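Call for participants: The One Garment Diaries

Deadline: Monday, November 22, 2021

Hi, I'm Solange Mallet, and I'm looking for 34 people who own a piece of clothing they can't stop wearing. It doesn't have to be nice. It can be the sweatshirt you sleep in, your uncle's work shirt, the thing you bought for a funeral and now wear to get groceries. If you reach for it without thinking, I want to hear from you!

The project is called Busel. I've been putting it together with Kartini Pattinasarany for a while now, mostly at her kitchen table, and it started as an argument over how often people wear the clothes they say they love. She thought once a week. I thought way less (I own a green coat I tell everyone is my favorite and I'd worn it maybe three times that winter, so I was speaking from experience). We asked a few friends to write it down and got hooked on reading their notes.

So now we're doing it properly. You pick one garment and keep a diary of it for 52 weeks. One entry a week, as short as you like. Where did it go with you, did you wash it, did anyone say anything, did you wear it at all? "Stayed in the drawer, too hot" is a perfectly good entry and we already have a bunch of those from the trial round.

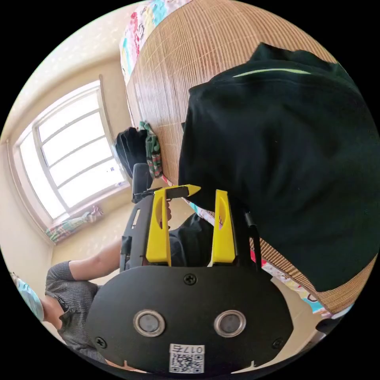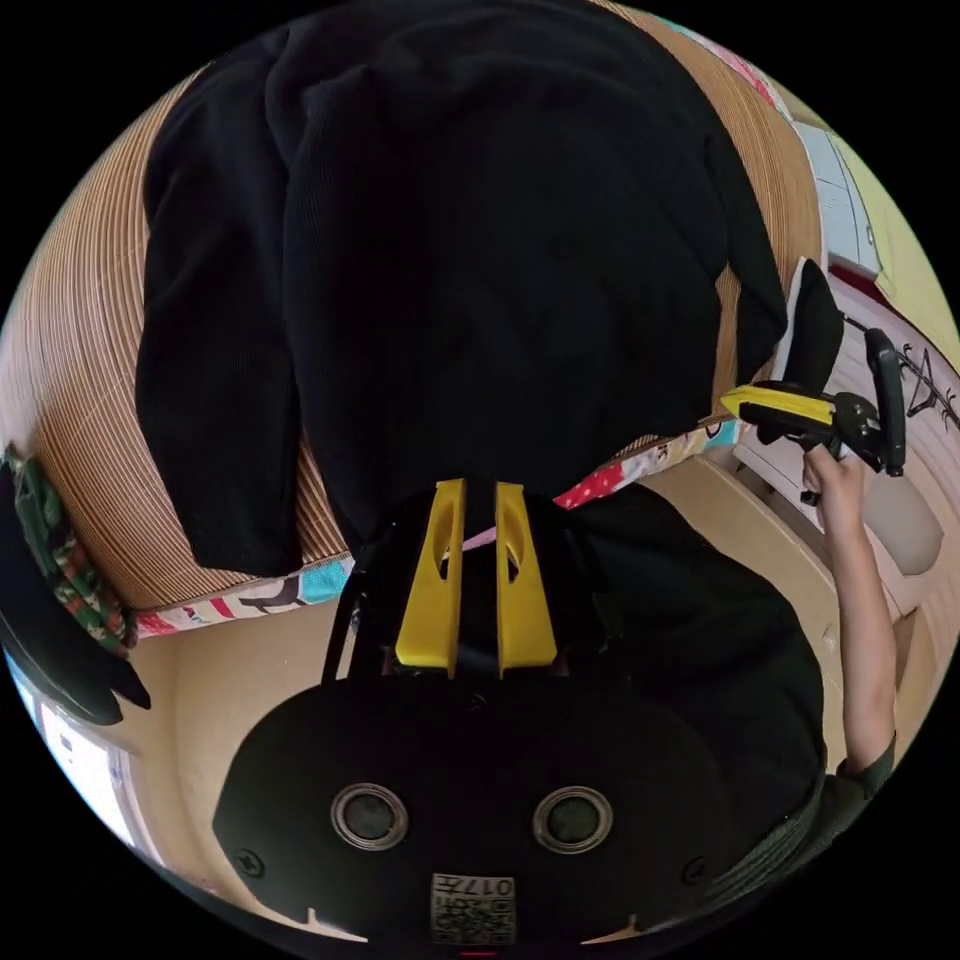
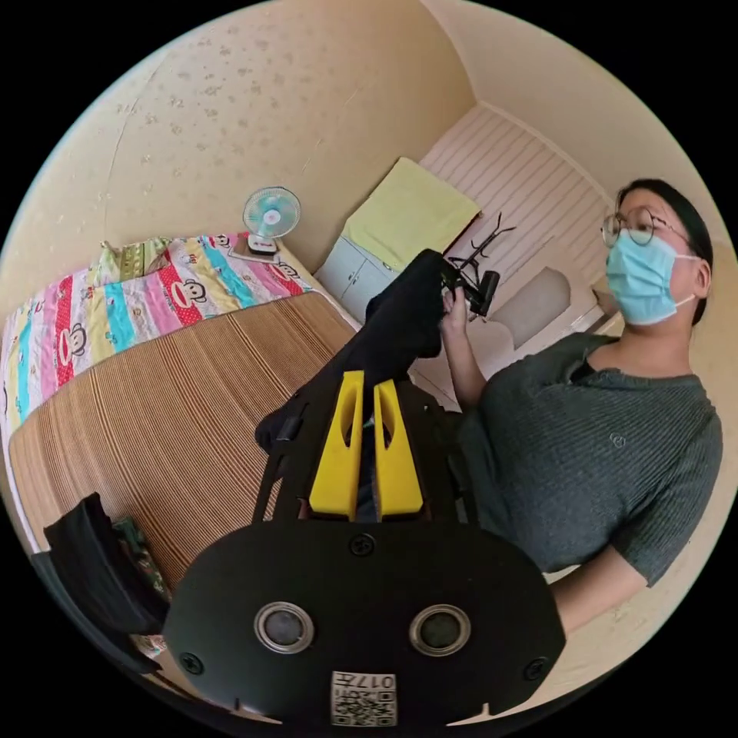

We'd love a mix of people. The trial was heavy on folks who sew, and they were wonderful, but they noticed every seam and I'd like to hear from somebody who has never once looked at a care label. Shift workers, new parents, people who wear a uniform all week and only get to choose on Sundays — please write to us. You need to be 18 or older and able to write in English, Malay or French. Spelling doesn't matter even a little.

What you'd be doing

A first phone call with me or Kartini, usually half an hour, where you tell us how the garment came to you. Then the weekly entries, by email or voice message or on the paper cards we mail out. Princess Quiambao types up the cards and she has asked me to beg you to use a dark pen. In September we hold a get-together in the back room at Pametti, where you can bring the garment along and read an entry out loud if you feel like it. You can also just come and eat.

We aren't asking you to take care of the thing any differently. Please don't mend it for our sake, or start ironing it. If it falls apart halfway through, tell us how, and keep writing about the hole it left in your week. If you lose it on a bus, same deal.

What you'd get

A $60 gift card at the start and another at the end, postage covered, and 2 copies of the printed book. Hafiz Rahman is designing it and Flurnar is printing it, and there's room for at least one entry from every single person who finishes. I've read over 3,000 entries from the trial round and I still get up early when a new batch comes in, so you'd also get a very enthusiastic reader.

Your name goes in the book only if you want it there. You can use a first name, a made-up name, or just "owner of the brown cardigan." You can quit whenever you like, and if you want your entries taken out before we go to print, send me one line and they're out. Anything you say about other people (exes come up a lot!) we'll check with you first.

How to apply

Email us through the contact form on the Busel page with your name, the general area where you live, what the garment is, and one memory that has it in it. A paragraph is plenty. Don't send the garment. Photos are welcome but we don't choose people by them.

Izzati Ngui reads everything first and passes it on to the rest of us without the names. You'll hear back either way within three weeks of the deadline. If you need the form in large print or would prefer to apply by phone, leave a number and a good time to call, and I'll ring you myself — evenings are fine.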